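Home | About | Destinations | Convention Services | Venue Data | Contact

About Skadero

January 7, 2020
By Corentin Texier

Print this page | E-mail this page

Skadero prepares host cities for conventions, federation congresses and sports championships. We work for the city side. Our clients are municipal event offices, convention bureaus and the operators of public venues. We do not sell tickets, book performers or act as a travel agency.

The company was formed by the merger of two smaller firms. Chevalier handled venue surveys and room plans. Tadis wrote bid documents for cities applying to host international association meetings. The two had shared an office and several clients before the merger, and the present service list still follows the old division: survey work first, bid work second, operations third.

What we do

Venue survey. A survey covers every room that a city intends to offer in a bid. We record floor area, clear ceiling height, floor load, power supply, loading dock dimensions, freight elevator capacity and the time needed to change a room from one layout to another. Published capacity charts are checked against the local fire code and against the aisle widths that the event owner requires. Where the two figures differ, the lower one goes into the bid.

Accommodation study. Room blocks are listed by hotel, category and travel time to the main venue at the start and end of the daily program. Travel time is measured on a working day by public transit and by shuttle. Student housing is listed separately and is only counted when the event falls outside term.

Bid documents. We write the technical sections of the bid: venues, accommodation, transport, accessibility, waste, medical cover and contingency. The letter of support, the budget guarantee and the legal sections remain with the city. A standard bid takes 12 weeks from the signed order to the print-ready file. Bids with more than one host city take longer, and the schedule is agreed in writing before work starts.

Operations planning. Once an event is awarded, we prepare the run of documents that the organizer and the venue work from. These are the master schedule, the move-in and move-out plan, the signage plan, the volunteer roster template and the contact matrix. Each document has one named editor. Changes are issued as numbered revisions, and old revisions are withdrawn from the shared folder on the same day.

Post-event report. The report is delivered within two months of closing day. It gives attendance by day, room use against plan, shuttle loads, incidents and complaints, with the source of each figure stated in a footnote.

How we count attendance

Many cities compare their events by total attendance, and many of the totals cannot be compared. Some are badge counts, some are turnstile counts, and some add up daily figures so that a delegate who stays four days is counted four times. We report unique registered delegates, accompanying persons and day visitors in separate columns. Exhibitor staff are given in a further column and are left out of the delegate total. For open-air programs without a gate, we report a range and describe the method.

Fliter

Fliter is our venue database. It was first built as an internal file for survey records and is now open to client cities under license. It currently holds 811 rooms. Each record carries the survey date, the name of the surveyor and a floor plan at a fixed scale. A user can search by capacity in a given layout, by floor load or by dock access, and can export the results as a table that fits the usual bid format.

Records are marked as expired three years after the survey date. An expired record can still be read but cannot be exported. Venues may send corrections at any time. Corrections to dimensions are entered only after a drawing or a site check; corrections to contact details are entered on receipt. Version 2 adds metric and US customary units in the same table and will be released to license holders in March.

Which events we accept

Our methods were developed for meetings of 300 delegates or more. Below that size, a full survey usually costs more than the city can recover, and we suggest the short checklist available from the Convention Services page. There is no upper limit, although for championships with several competition sites we require a transport consultant to be appointed by the host.

We do not work for two cities bidding for the same edition of the same event. If a second city approaches us, it is told that we are not available. It is not told who the first client is.

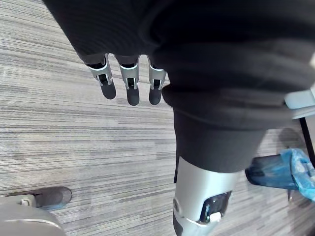
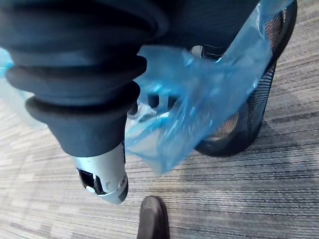
Fees and terms

Surveys are charged per room, with a minimum order. Bid documents are charged at a fixed price. Operations planning is charged monthly from the date of award to the end of move-out. We do not take success fees or commissions from hotels, caterers or venues, and this is stated in every contract. Travel is billed at cost.

Survey data collected under a contract belong to the client city. Skadero keeps a copy for Fliter only if the contract allows it. A city may withdraw its records with one month's notice.

Contacting us

Requests should name the event, the edition year, the bid deadline and the venues under consideration. If a bid manual has been issued by the event owner, please attach it. Requests without a deadline are answered after those that have one. Questions on database licenses should be sent separately through the Venue Data page.

Print this page | E-mail this page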